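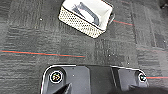

Print this page | E-mail this entry
Shares: 2 | Comments: 2

Notebook, Rumthorpe workshop, floor area
11/11/2020

Carpet tile and small-item sorting. Entry covers the floor only; bench notes are in the Mahama book.

Tiles are the dark charcoal ones, laid quarter-turned so the streaks alternate from one square to the next. Seams are hard to find by eye under the ceiling lights. Easier with a lamp held low at one side. Measured a tile against the steel rule: 500 nominal on the old order sheet, but these are 600 mm. Order sheet corrected in pencil. Windov still lists the same color, last checked in April.

White flecks on the pile again. Vacuumed one strip with the narrow head and one with the wide head, same number of passes. Narrow head lifts more along the seams, no difference in the middle of a tile. The flecks that stay down need tape. Have not identified them. Could be packing foam, could be paper. Bagged a few and labeled the bag F-181.

Red and teal lines on the carpet: leave in place until the layout is redrawn. Checked the long one with a square against the nearest seam and it is not at 90 degrees to anything. The plan has it parallel to the wall. Either the plan is wrong or the line was put down from the wrong corner. Celeste Painemal has the original sketch at Misport and will send a scan. No new lines before then.

Basket. The white one with the perforated sides is now the floor basket for loose dark parts. Reason for white: dark items dropped on this carpet disappear, and in the white basket they show up at once. Tried the gray tray first and it was useless. The pattern of holes in the sides does collect lint, so brush it out when the floor is vacuumed.

One item per sort, back to its shelf before the next goes in. Long pieces go in on the diagonal, otherwise they ride up on the rim. Basket position does not need to be square to the tiles. It does need to be clear of the lines.

Load check on the basket, bench scale: 2 kg in the center, no visible bow in the bottom after an hour. More than that not tested and not needed for this use.

To do
- scan of sketch from C.P., compare with plan
- look at F-181 under the magnifier
- spare tiles: find out whether the box under the stairs is 500 or 600
- second white basket, same size, if Windov has it
- relabel gray tray, return to bench

Added later: box under the stairs is 500. No good for this floor. Moved to the Mahama shelf.

2 comments | Print | E-mail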